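The Sterer snack box is a yellow cardboard box with a white interior and an open top. It comes flat for 7 dollars, or in a pack of 4 for 28, and the listing calls it a "complete snack storage system." I would call it a box.

What you're paying for is the color and the fact that you can see what you have. Bags stand up at the back, small packets go in front, and kids can dig around without emptying a cupboard. Whether that beats the carton your last shoes came in is up to you.

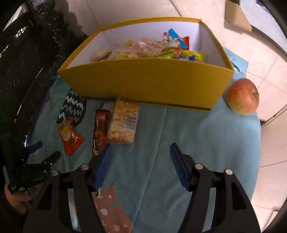 *Sterer box in yellow, filled with wrapped snacks. Apple and snacks not included.*

**Size and filling**

Sterer says it suits "all snack formats." I doubt it. Puffed snacks eat up room fast, and a long chocolate bar is easier to find lying beside the box than under a heap. Put buns in last or they get flattened. Fruit I'd keep out altogether.

**Care**

Wipe the inside with a dry cloth. It's cardboard, so the "picnic ready" line on the label needs a blanket under it and decent weather above it. Item number 972, if you need to reorder.
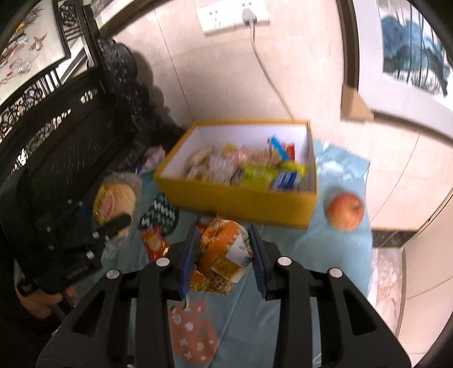

Kenji Okafor wrote in to say I'm too hard on it: his has gone to the park every weekend since May and the corners still hold. Fine, but he also admits he taped the bottom. Tape isn't in the pack. Returns go through Hamolach, unfolded boxes only if they haven't held food.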